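Revemstead Tabletop Tidying Notes

November | Máté Csizmadia and Dorota Domański

README for the tables, cups and small items set

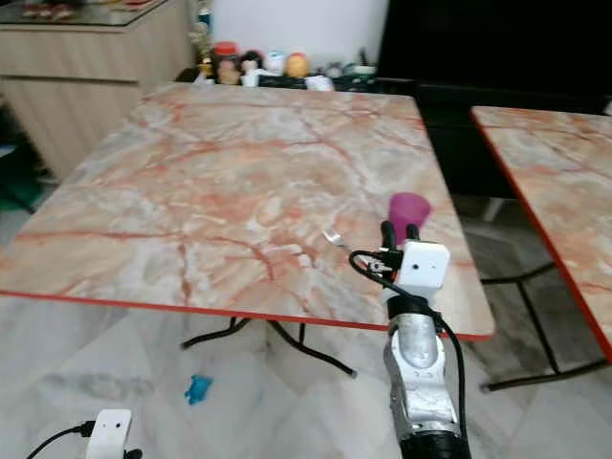
What does a finished tabletop look like in these notes?
Cups stand upright, spoons lie beside them, and anything that belongs on a shelf or counter has gone back there.

## Contents

The set covers one everyday job, clearing and resetting small tables in a lived-in room. There are 300 short entries. Each entry gives the starting state of the table, the items to be moved, and the place where each item should end up. Entries are grouped into 16 folders by type of item.

## Items

- Drinkware: plastic cups, mugs, small glasses
- Utensils: teaspoons, butter knives, forks
- Jars and containers with lids
- Figurines, dolls and other small toys

Toys on the floor are listed under `floor`, even when they end up back on a counter. In version 3 they were mixed in with the tabletop items, and Nathalie Nguyen moved them.

## Surfaces

Table surfaces are recorded by pattern and edge color. Veined tops get the tag `marble-pattern` whatever they are made of. The tag describes looks only. Spoons and clear glasses are harder to pick out on a busy pattern, so those entries are also tagged `low-contrast`.

Floors use the same pattern tags. Counters and cabinet tops count as storage unless the entry says otherwise.

## Fields

`item` - plain name, singular
`color` - main color only
`start` - table, floor, counter, cabinet
`end` - same values as `start`
`note` - free text, often blank

## Known problems

18 entries have no `end` value. Four folders use "beaker" where the rest use "cup". Florence Charbonneau is working through both.

Related
- Clorkow shelf and drawer notes
- Cormier dish rack set
- Truvora list of household item names

Contact: Isabelle Paquette, Revemstead | © Revemstead | Back to top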